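How to Make a Shadow Profile on a White Panel
Updated Wednesday, July 18, 2018
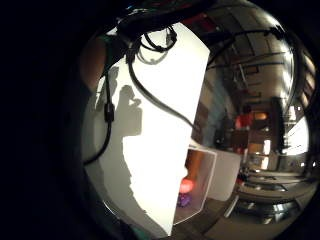

A head and shoulders in shadow on a white panel, with one arm bent and the hand raised towards the face.

A shadow profile is a life-size or near life-size outline of a person's head, traced from their shadow and filled in with black. You need a lamp, a flat white surface and someone who can keep still for a few minutes. The method below is the one we use at the Lulton open evenings.

What you need

A white panel or a sheet of white board, at least as tall as the sitter's head and shoulders
A single lamp with a bare bulb or a small, bright head
A large sheet of thin white paper
Low-tack tape
A soft pencil and a rubber
Black paper or black paint
A stool

Setting up

Stand the panel upright and check that it does not rock. If it leans, the outline will come out stretched from top to bottom. Ours is a plain Corkine board, but the back of an old wardrobe painted matt white does just as well. Gloss paint throws the light back at you and makes the line hard to follow.

Tape the paper to the panel at all four corners. Pull it flat before you press the last corner down.

Put the stool sideways on to the panel, as near to it as you can get while leaving room for your drawing arm. Place the lamp on the far side of the sitter, level with the ear, 2000 mm from the paper. Turn off the other lights and draw the curtains.

Look at what else falls in the beam. Cables throw shadows as well, and a loop hanging in front of the board will put a grey curve right across it. Move them to one side, or tape them along the edge.

Getting a sharp edge

The closer the sitter is to the panel, the sharper the shadow. Moving the lamp further back also helps. If you see two outlines, there is a second light on somewhere.

Ask the sitter to keep both arms down. A raised hand joins up with the chin or mouth and the profile is lost. Long hair should be tied back or tucked behind the shoulders, and glasses taken off.

Tracing

Start at the forehead and work down to the collar in one go. Do the nose and lips first if the sitter is restless. Then go back up and draw the back of the head more loosely. Keep your own hand below the line you are drawing. Allow 15 minutes for a first attempt.

Finishing

Take the paper down and tidy the line on a table. Cut it out and draw round it on black paper, or paint it in directly. Brullico poster black covers in one coat on most papers. Leave it flat overnight before framing.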